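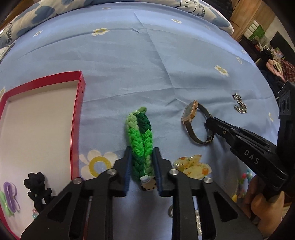 Green braided hair tie with a small round charm, on a daisy-print sheet.

Jellotora Coastal Courses Dataset

Version 3, released 16/07/2025
Maintainer: Alžběta Skála, Itcombe

What is in it

Jellotora is a table of university courses that teach something about the ocean. It has 1,216 rows, and every row is one course as it was printed in a department catalog. We collected it to see where marine topics are taught when a school has no marine department – in geography, in geology, sometimes in civil engineering.

The courses come from 60 departments. Field trips and summer schools are included only if students receive credit for them.

Files

courses.csv – the main table
departments.csv – one row for each department, with the key dept_id
topics.txt – the list of allowed topic words
changes.txt – history of the versions

Columns in courses.csv

course_id: our own number, stable between versions
dept_id: links to departments.csv
title: as printed, including old spelling
level: intro, upper or graduate
topic: one or more words from topics.txt, separated by a semicolon
lab: yes, no or unknown
prereq: free text, not cleaned
text: the catalog description, cut after 4,000 characters

How the topics were assigned

Two readers gave topics to each course without seeing the work of the other. When they did not agree, a third reader decided. The word "circulation" gave us the most trouble, as some catalogs use it for the atmosphere and the ocean together. In such a case we put both "air" and "water". The Nindness catalog was read again from the beginning in December, after we noticed that its tide courses were listed under surveying.

Known problems

The field lab is "unknown" for many older courses. Please do not read this as "no".
A course which is shared by two departments appears twice, with different course_id. To remove the doubles, compare title and text.
Titles from the Ďurica catalog were translated by us, and the originals are in departments.csv, column notes. This is not a good place for them and we will move them in the next version.
Being in the catalog does not mean that the course was taught in that year.

Changes in this version

Added the column prereq. Joined the topics "coast" and "shore" into "coast". Corrected the level of several graduate seminars that were marked as upper.

Use

You may use and share the table for teaching and research if you name Jellotora and the version. The catalog texts belong to the schools, so please ask them before you print long parts. Corrections are welcome – send the course_id and the page of the catalog to the maintainer.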